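Pantry Swap – what's in, what's out

Quick one this month, I'm typing this between loads at the Irkden hall and the kettle's already on.

First up, the numbers. We moved 489 items at the September swap, our best since we shifted over from the Stisstead rooms. Mostly tins. Lots of tins. If you brought chickpeas, thank you, and please stop bringing chickpeas.

What went fast: rice, tea, anything in a single serve. Small packets are gold for people who cook for one or who haven't got much cupboard. Soup sachets, stock cubes, seasoning, little snacks. Doesn't matter if you can't read the front, somebody at the swap usually can, and we've had some lovely chats over what goes in what. Keep them coming.
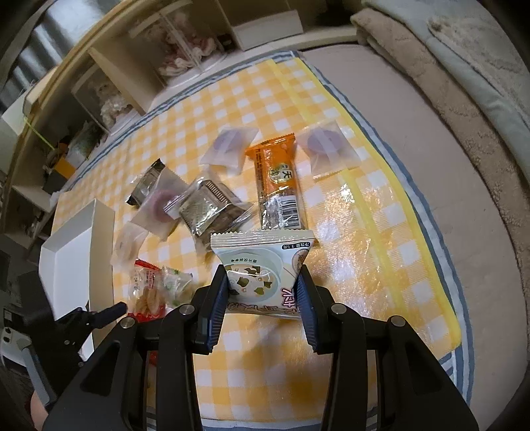 Small packets welcome, any flavour.

What didn't move: flour in opened bags (sorry, can't take it, never could), jars with no lid label, and a whole crate of diet jelly that has now been to three swaps. It's going to the Fulteo street breakfast, where they reckon they can use it for trifle. Good luck to them.

Dates on packets – best before is fine up to a month over, use by is not fine at all. Please check at home. We lost most of an hour last time sorting at the door and the queue went out past the bike racks.

Bags. We are low on bags again. Paper, cloth, whatever, so long as the handles hold. We got through 300 at the last swap and have maybe enough left for the frist half hour of the next one.

Also the freezer. Seixas Street neighbours have offered us an upright one, working, a bit of a dent in the side. Needs two people and a ute or trailer. If thats you, put your name on the sheet by the door or reply to this email.

Doors open 10 am for drop off, 11 for swapping. Earlier than that and you'll be put to work on the tables. Gluten free shelf is moving to the window side, and the spices are going where the baby food was. Baby food is now under the noticeboard.

Recipe page is back next month, pumpkin probably.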